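I have now been learning the same language on my phone for 300 days and would like to report back.

I can say that the horse drinks milk. I can say that my uncle's horse drinks milk. I cannot ask where the toilet is, and I have tried, in a café, to a woman who answered me in better English than mine.

The app is called Stikia. It has a cartoon heron that gets sad if you skip a day. I am a grown adult with a mortgage and I have done verb endings in the car park of a crematorium so as not to upset a heron.

According to my profile I know 2,881 words. I would love to meet them. They are never about when I need them, a bit like buses, or the word for buses.

What I have got is fruit. Unit 2 is fruit, and I've done unit 2 more often than any other, as it's the quickest way to rescue a streak at ten to midnight. If you ever need someone to stand in a foreign market and name the pears with confidence, I'm free most Fridays.

The grammar arrives later, without warning. One day you are saying "the pear is green" and the next you're told that green changes depending on what the pear is doing to whom. There was no lesson on this. There was a pop-up.

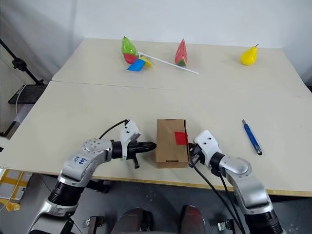 Is it worth paying for the full version?
Only if the adverts are making you close the app. The lessons are the same ones in the same order, and the heron is every bit as needy.

I did pay, for the record. It was half price in April and I'd had a glass of wine. You get unlimited mistakes, and I have made good use of them.

Then there's the league. Every week you're put in a table with strangers and the bottom lot go down. I spent a whole bank holiday fighting a user called Bruverberg for 11th place. I don't know who Bruverberg is. I know they get up at five and that I dislike them.

The trick, if you want to win the league, is to do the easiest lessons over and over. The trick, if you want to learn the language, is apparently to talk to people. These take up the same half hour in the evening, and only one of them comes with a little gold badge.

I did try a conversation group. It met above a pub, and we went round the table saying what we'd done at the weekend. I hadn't got the words for what I'd done at the weekend, so I said I had eaten a melon with my brother. I have no brother. They asked a lot of follow-up questions about him.

He is a vet now, by the way. He lives by the sea. It was the only other job I knew.

Went back the next month and they asked how he was. I haven't been since.

For balance: I bought a proper textbook as well, second-hand, and it's very good. It has whole pages on how the sentences fit together. I've read the first chapter four times – it's about introducing yourself at a trade fair – and it has never once made a sad face at me, so of course it's under the bed.

Things I can now do, being fair to myself. Read a menu. Follow a weather forecast if it's sunny. Catch every sixth word of a song and feel quite moved by it.

Things I can't do: phone calls, jokes, numbers over forty, anything involving a plumber.

Someone asked yesterday if I'd do it all again with a different language. I've already downloaded one. It starts with greetings, then family, then fruit.

Anyway it's twenty to twelve and the heron's looking at me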